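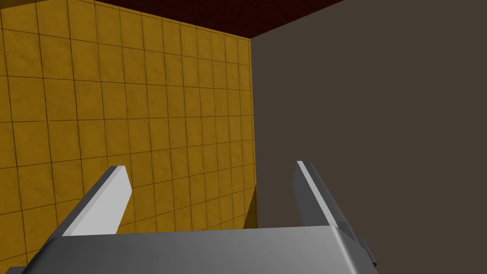

Llevo años yendo a jornadas de puertas abiertas y casi siempre vuelvo a casa con un bolígrafo y la sensación de haber visto una coreografía. La de Drirkent, en agosto, fue otra cosa, y le estoy dando vueltas desde entonces. Mirela Pimentel, que llevaba la demostración, empezó por el simulador, con la pinza abierta y vacía delante de una superficie de azulejos amarillos, de un mostaza precioso, que me recordó a la cocina de mi tía (perdonen la digresión). A su lado, una superficie lisa, entre marrón y gris, sin una sola junta. Y yo pensé: ¿quién se molesta en ponerle vetas a un azulejo que no existe?

Pues se molestan, y mucho. Mirela nos contó que cambian colores y texturas de un ensayo a otro, casi 3000 variantes hasta la fecha, para que el brazo no se encariñe con una sola habitación. Éramos ocho visitantes y creo que ninguno esperaba salir hablando de decoración.

Defiendo, y ya sé que a mi amigo de Verbeke le parecerá una herejía, que las empresas deberían enseñar más esta parte. El brazo de verdad, el Junar, nos lo pusieron al final durante tres minutos, y la gente aplaudió, claro que sí, yo también aplaudí. Pero aprendí mucho más en el rato largo de antes, preguntando torpezas frente a un monitor - y Mirela contestándolas todas con una paciencia de maestra de pueblo. Ojalá en Getholm, donde iré el año que viene, nos dejen también sentarnos a mirar los ensayos sin prisa.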